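Trultora sim kit, household tasks pack – worth the license?
Forum: Simulation and Tools
Started February 20, 2022

dunnage_k
We have a trial seat for the household pack. Physics is acceptable. My question is about the camera views, one close over the tabletop and one from the robot's head with both arms in view. Default settings, no edits to lighting or materials.
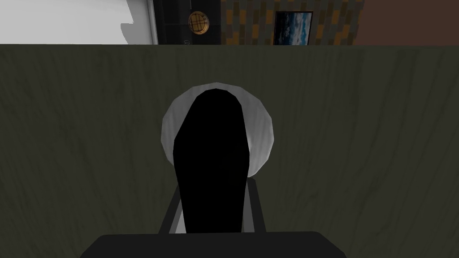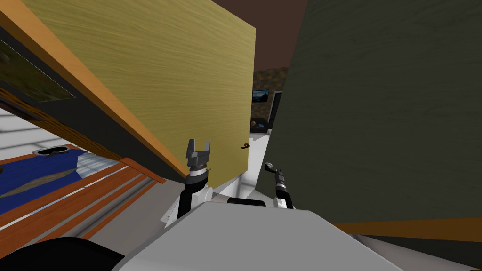

Reply 1 – torque_ripple
Your first view has the finger drawn right across the white dish. A policy trained on that gets a crescent of rim and has to guess the rest. I would offset the camera before collecting anything.

Reply 2 – dunnage_k
The offset is a locked parameter on the trial seat. Support says the paid seat opens it. Price quoted to us was 900 per seat per year.

Reply 3 – sprag44
Disagree with torque_ripple. Real wrist cameras have the same occlusion. If you move the sim camera to get a clean view, you train on something the hardware will never see. Leave it and add the head view as a second input.

Reply 4 – torque_ripple
The head view has its own trouble. In the second one the yellow panel and the olive panel take up most of the image, with a narrow gap between them. Two poor views do not add up to a good one.

Reply 5 – mullion
We ran the Sikska pack for comparison in December. 2,000 episodes, 19 of them thrown out for contact errors. Trultora gave us 2,014 usable from a longer run, but I did not log the rejects, so don't read much into it. Sikska textures are plainer. The wood grain here is better.

Reply 6 – sprag44
Grain is cheap. Does either one randomize it per episode?

Reply 7 – mullion
Sikska yes. Trultora only per session – unless you script it yourself through the Lūse plugin.

Reply 8 – dunnage_k
The plugin isn't in the trial either. I'll ask Doltalow, they handle our reseller account, whether it can be added for a week. If not, we go with Sikska and live with the textures.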